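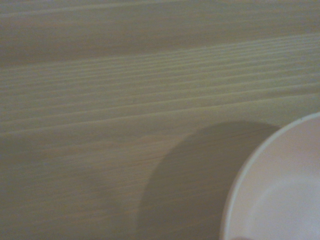
Abb. 4: Helle Holztischplatte mit deutlich gezeichneter Maserung, rechts unten eine weiße runde Schüssel.

4.2 Die Tischplatte als Mitspielerin

Eigentlich wollte ich in diesem Abschnitt ja über Geschirr schreiben. So steht es jedenfalls noch im Antrag. Aber je länger ich mit dem Material aus den Haushalten in Stelberg gesessen habe, desto öfter bin ich am Tisch hängen geblieben, also am Holz selbst, und Abb. 4 ist schuld daran, dass daraus ein eigener Abschnitt geworden ist. Man schaut auf die Schüssel, klar, die ist weiß und hebt sich ab, und dann rutscht der Blick weg und folgt den Linien. In der Mitte liegen sie eng beieinander, mal fast gerade, mal leicht gewellt, weiter unten wird die Fläche ruhiger. Ob das nun Kiefer ist oder ein anderes Nadelholz, traue ich mich nach dem Bild allein nicht zu sagen (ich bin keine Holzfachfrau, und die Kolleginnen aus der Werkstatt streiten sich bei so etwas gern).

Für die Auswertung habe ich die Gespräche zum Thema »Abstellen« noch einmal von vorne gelesen, 852 Textstellen insgesamt, verteilt auf neun Haushalte. Codiert wurde nach dem Schema aus Kapitel 3, mit zwei Ergänzungen, die ich erst unterwegs eingeführt habe: »Platz am Rand« und »Schutz der Fläche«. Die zweite Kategorie kam so oft vor, dass ich mich heute frage, warum sie nicht von Anfang an dabei war!

Was mich wirklich überrascht hat: Über die Schüsseln wird erstaunlich wenig geredet, über die Platte dagegen ständig. Sie wird geölt, geschont, mit der Hand abgestrichen, mit Sets belegt und für Besuch wieder freigeräumt. In einem Haushalt gab es am Esstisch eine richtige Ordnung, wer wo etwas hinstellen darf, und zwar mit Streit darüber, wenn jemand die Teekanne auf das nackte Holz stellte. In einem anderen war der Tisch ausdrücklich zum Verbrauchen da. Der soll Flecken haben, hieß es dort, sonst hätten wir ja auch Glas kaufen können. Ich mag beide Haltungen, muss ich zugeben, und zu Hause schwanke ich selbst je nach Wochentag zwischen ihnen.

Beneš beschreibt Tischflächen als »geduldige Unterlage«, also als etwas, das erst auffällt, wenn es beschädigt ist. Mit unserem Material kommt man damit nur ein Stück weit. Die Befragten fassen ihre Tische an, während sie über sie sprechen, sie fahren den Linien nach und zeigen auf Stellen, die sie besonders finden. Vier Haushalte haben den Tisch sogar nach der Maserung ausgesucht und den Preis erst danach angeschaut. Die gemusterte Platte ist im Alltag also ziemlich präsent, auch ohne Kratzer.

Bleibt die Sache mit dem Rand. »Platz am Rand« habe ich vergeben, wenn Gefäße in den Gesprächen ausdrücklich weg von der Tischmitte sollten, damit vorne Platz zum Schneiden, Schreiben oder Basteln bleibt. Aus einer Aufnahme wie Abb. 4 lässt sich so eine Regel natürlich nicht ablesen, man sieht eben eine Schüssel und viel Holz. Dafür braucht es die Gespräche, und die sind in diesem Punkt leider ungleich verteilt: Im September haben wir ausführlich danach gefragt, in der ersten Runde gar nicht. Wie sich das auf die Häufigkeiten auswirkt, steht in Abschnitt 4.3.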